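4.2 How long-running comedies say goodbye 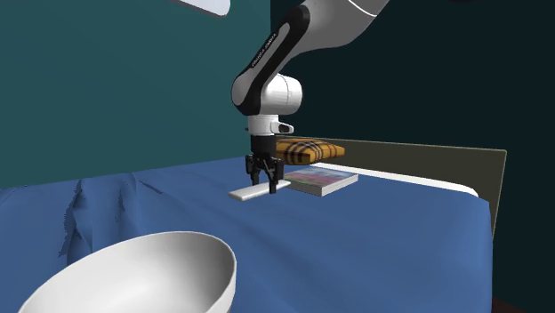

Figure 3. Simulated robot arm with its gripper lowered over a thin white object on a blue-covered bed; a white bowl, a book and a plaid pillow are nearby.

We now turn to the part of the study we most looked forward to writing, the final seasons themselves. Section 4.1 dealt with how a show's ending gets announced. What interests us in this section is what the writers do with the time they have left, and the answer was much richer than we expected when we began coding episodes in August.

Our sample has 756 episodes of half-hour television comedy, all of them from shows that knew at least one full season ahead that they were finishing. For each episode we noted the main plot, the returning guest characters, any change in a character's home or job, and every direct callback to an earlier episode. A callback had to repeat a line, a prop or a situation closely enough that both coders could name the source. Loose echoes were left out, although there were some lovely ones.

The first finding is that callbacks do not pile up in the finale, as fans often say they do. They peak much earlier. In the Mornico set, the densest stretch falls just before the midpoint of the last season, and then the numbers drop sharply as the writers start closing storylines. The finale itself is usually rather plain. Pintér (working paper) found the same shape in radio comedy and called it the "early farewell," a term we like very much and will borrow here.

The sitcom Kendgate shows the pattern beautifully. Its last season opens with the two sisters selling the family bakery, and for six episodes almost every scene in the shop reaches back to something from the first two years: the broken bell, the uncle's bad singing, the cake that says the wrong name. After the sale goes through, the callbacks nearly stop. The final episode has a single one, and it goes by so quickly that one of our coders missed it on the first viewing.

Zabala works differently, and it is a wonderful case for that reason. The show was built around a hotel front desk, with new guests every week, so there was less shared history for the writers to draw on. They brought back minor guests instead. We counted 29 returning characters in the last season, a few of whom had only a line or two the first time. Viewers who filled in our survey remembered more of them than we would have guessed, and several wrote long and very funny notes about the man with the parrot.

The survey deserves a word of its own. We had 200 replies, gathered through fan message boards and a mailing list kept by Gopinath Poojary, who was kind enough to let us post there twice. People who fill in a survey about a sitcom that has ended are of course people who cared about it, and we make no claim about casual viewers. Still, the replies are full of detail. Asked which episode felt like the real ending, only about a third chose the finale. Many picked an episode from the early farewell stretch, often one in which a character moves out.

Moving out turns up again and again. Of the shows we coded, 12 have an apartment or house being emptied at some point in the last season, and in most of these the camera stays in the room after the cast has left. Steditetti does it twice, once as a joke and once in earnest, with the same piece of music. We discuss the use of music in Section 4.3, where the coding rules are slightly different and theme songs are counted separately from background cues.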